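Teaching by Hand: Inside a Season of Demonstration Gathering

By Maja Głowacki
February 2020

Print this article | E-mail this article

Any household that has tried to explain to a visitor how the kitchen drawers are arranged will understand the difficulty facing those who build domestic robots. The knowledge is real, it is used every day, and almost none of it has ever been written down. A learning system intended to put things away must obtain that knowledge from somewhere, and at present the most dependable source is a large number of people doing the task themselves.

The Nondska programme was established in June to supply such material. Its participants carry out ordinary handling tasks with hand-held grippers, and what they do is recorded from the tool itself as well as from above the shoulders. The recordings are later used to train a control policy known within the programme as Nolano. The first release is to contain 3972 demonstrations, divided among 13 families of task, of which picking up, placing and sorting small household articles form the largest share.

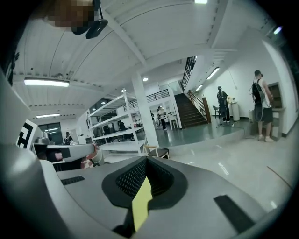
The decision to dispense with a robot during collection was debated at length before the programme began. Remote operation of an arm yields recordings that match the machine exactly, but it is slow, and operators require considerable training before their movements become natural. A tool held in the hand preserves a good deal of ordinary dexterity. The person feels the weight of the article and corrects a poor grip without thinking, and those corrections are among the most useful things a learning system can be shown.

Ximeng Xu, who directs the collection work, is cautious about the claims made for sheer volume. "A thousand copies of the same movement teach very little," he said. "We ask people to begin from a different position, to approach from the other side, to set the article down and start again. Variety has to be planned. It does not arrive by itself when people are tired and wish to finish the session."

For this reason each participant works from a printed schedule prepared by the Deng office, which is responsible for task design. The schedule names the article, the starting arrangement and the intended result, and leaves the manner of getting from one to the other entirely open. Participants are not corrected on style. They are, however, asked to keep to a steady pace and to pause briefly at the start and end of every attempt, so that the recording may be divided cleanly afterwards.

Small articles with awkward shapes receive particular attention. Scissors are a case in point – the handles offer several places to take hold, and not all of them allow the article to be set down well. A policy trained only on blocks and cups learns nothing of this.
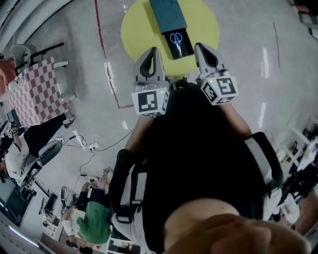
What happens to an attempt that goes wrong?

It is kept, marked as unsuccessful and stored separately from the rest. The reviewers at Prastico, who examine every recording before it enters the collection, set aside 172 such attempts in the first stage. Those in which the participant dropped an article and recovered it without help are returned to the main body of material, with a note recording the recovery. The remainder are used for testing whether the system can recognise failure.

Review is the least visible part of the undertaking and takes the greatest share of its time. A recording may be rejected if the position of the tool cannot be worked out, if the fingers are hidden at the moment of contact, or if the clocks of the separate cameras have drifted apart. The programme publishes its grounds for rejection, in the hope that other groups will do likewise.
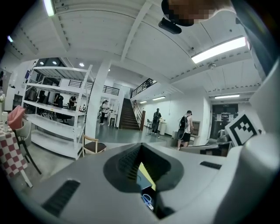
Hand-held gripper in use during collection work, with further participants wearing backpacks towards the stairs.

There remains the question of where such work should be done. The programme prefers furnished interiors with people moving about in them to a bare laboratory bench. A policy that has only ever been shown one tidy surface tends to fail on the first untidy one, and changes of light or background are a common cause of error. Ms Głowacki's earlier report for this magazine dealt with that problem in more detail.

A second stage is in preparation. It will add tasks requiring both hands, such as opening a container with one and filling it with the other, and 193 participants have been enrolled. Mr Xu expects the schedules to be longer and the sessions shorter – a change requested by the participants themselves.

Print this article | E-mail this article

Related items
When the Background Changes: Learning Systems Outside the Laboratory
Two Hands or One? Questions of Task Design
Who Reviews the Recordings?
Recent: Letters on Domestic Robots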